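Club > Trip Reports > Merrick Works Open Day, Wullamum

Open day at the Merrick works

The Merrick restoration works at Wullamum opens its doors to the public once a year, and this year's open day was on 16th February. I drove down from Gendovo the evening before and stayed at the motel opposite the grain silos. The trip is 282 km each way, so 564 km there and back, all of it on sealed road apart from a detour where the bridge is being rebuilt. The detour is graded gravel and fine for an old car if you keep the speed down. Fuel is available at both ends but the roadhouse in between has closed, and the pumps there have been taken out. Anyone planning the run for next year in something with a small tank should carry a can.

I took the Drendine saloon. It ran well on the way down, a little warm on the climb out of the valley, and used no oil to speak of. The heater tap still leaks on to the passenger carpet and I have stopped pretending I am going to fix it before winter.

Gates opened in the morning and the parking for older cars was on the grass beside the main shed. Modern cars went into the paddock across the road. Entry was by gold coin into a bucket. By the time I had parked and found the tea there were more than 40 cars on the grass, which is a better turnout than last year, when it rained. There was no judging and no set layout. People parked next to whoever they had driven in with, so a pair of pre-war tourers ended up between a delivery van and a very tidy caravan with its own tow car in matching green.

Drendines were well represented. I saw saloons mostly, a couple of the estate cars, and one of the long-wheelbase chassis that were sold bare for hearses and ambulances. This one had been a hearse and now has a flat tray on the back. The owner uses it to carry hay. The paint was flat and the seat was held together with tape, but it started on the first turn of the key and idled better than mine does.

The works itself is in three parts: the main shed, where the mechanical work is done, the body shop behind it, and the trim room, which used to be the office of the old butter factory. Leonie Waaka runs the trim room and also led the tours. We went round in small groups, and the wait for a place was short if you put your name down early. I went on the second tour of the morning.

The main shed had a Drendine coupe up on stands with the engine and gearbox out. The engine was on a bench next to it with the head off, and we were allowed to look down the bores. It had been stored with water in it and one cylinder was badly pitted. Merrick were going to sleeve that one and hone the rest. There was some discussion in the group over whether it would be better to sleeve all of them while the block was stripped. Leonie said the owner had been given both prices and had picked the lower one, and that ended the discussion.

Also in the shed was a rear axle laid out in pieces with a label tied to each part. The labels are brown card luggage labels on string, and everything that comes off a car gets one. They use pencil because ink runs when it meets paraffin. I have been using masking tape and a marker pen for years and have a shelf of parts at home with blank tape on them, so I bought a bundle of labels on the way home.

The body shop was the busiest part of the tour and the noisiest. A door skin was being made on the wheeling machine while we were there, and the man on the wheel stopped a few times so people could feel the curve against the old panel. The old panel was more filler than steel. Lead loading was demonstrated on a scrap wing, first tinning the steel, then working the lead up with a wooden paddle. I had not seen it done at close range before. It is slower than I expected and the man doing it said very little, but he let people stand near enough to see the point at which the lead goes soft. Painting is sent out to a firm in town, so there was no spray booth to look at.

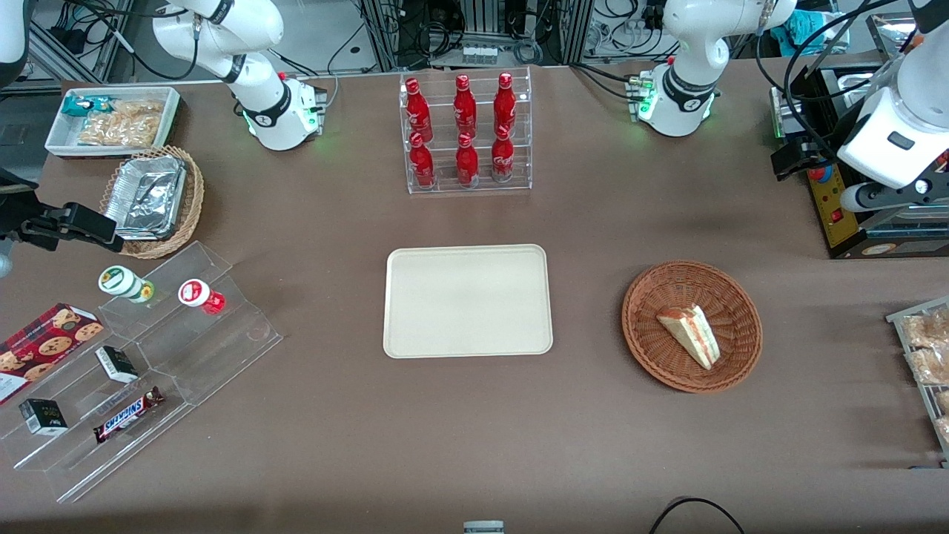

Dashboard clocks and the smaller instruments were the subject of the talk after lunch, and for me it was the best part of the day. The speaker took apart a Drendine combined gauge, the one with fuel, oil and temperature in a single housing, and went through the usual faults. The bezel is the first problem. It is rolled over the edge of the case and has to be eased up all the way round, a little at a time, or it kinks. After that come the dial screws, which are tiny, brass, and fond of rolling off the bench. His advice was to do the whole job over a plain tray like the cream one in the photograph, with a raised rim to stop the screws and rounded corners so you can sweep them out with a finger. Light colours are best for finding brass. He also said to begin with the tray empty, and to keep only one instrument's parts in it at any time. Two of us in the front row had gauges at home in a jam jar and wrote this down.

Most dead fuel gauges, he said, are not dead. The fault is nearly always the earth at the tank or the sender arm stuck in old varnish. The test is to pull the wire off the sender and touch it to clean metal with the ignition on. On the Drendine the needle should swing over to full. If it does, the gauge is fine and you can leave the dashboard alone. The temperature side is different, as it works from a sealed capillary and bulb. If the tube is cracked there is no home repair, and he sends those away. He had a list of things he would not attempt and I thought better of him for it.

Lunch, I should say, was a sausage in bread or an egg sandwich, both good. The tea was from an urn and strong. There was seating along the shaded side of the shed, though not much of it, and people with folding chairs were glad they had brought them. It got hot in the early afternoon and a few of the older cars were moved under the gum trees at the far end.

The swap tables were set up in the loading bay. It was mostly the usual mixture – hubcaps, magnetos, workshop manuals with the useful pages missing – but prices were fair and people were willing to talk. I came away with a pair of Drendine door handles, a rear lamp lens with a chip that will not show once it is fitted, and a box of grease nipples. I was looking for a choke cable with the correct knob and did not find one. If anyone in the club has a spare, even with a broken inner, please let me know.

The trim room was the last stop on the tour. Leonie had a set of front seats in hand, one finished and one stripped to the springs, so you could compare. The stuffing in the old one was horsehair over hessian and most of it was going back in after being teased out and washed. She prefers to reuse it where she can, since new foam changes the height of the seat and the driver ends up looking at the top of the windscreen. Piping is made up on site from the same hide as the covers. She keeps an offcut from every job, with the registration number written on the back, pinned along one wall. I found the piece from a car I sold many years ago and had quite forgotten was blue.

A few notes for members who are thinking of going next year:

The motel fills up. Book early, or try the campground by the river, where caravans are welcome.

Tour names are taken at the table by the roller door from opening time. The last tour leaves soon after the talk finishes.

Closed shoes are needed in the body shop. One visitor in sandals had to wait outside.

Cards were not accepted at the swap tables.

The works is on level ground and the main shed and loading bay are easy to get around. The trim room has steps at the front and a ramp at the back, which you have to ask for.

I left in mid-afternoon and had the sun behind me for most of the way. The saloon ran cooler going home, and the fuel gauge, which has read empty since I bought the car, had the sender test done on it the next morning. The needle went straight to full. The earth wire had come off its tag and was hanging beside the tank.

Merrick have said they will take a small club group in May on an ordinary working day, by arrangement. If you would like to come, put your name on the sheet at the next meeting, and say whether you will be driving your own car or need a seat.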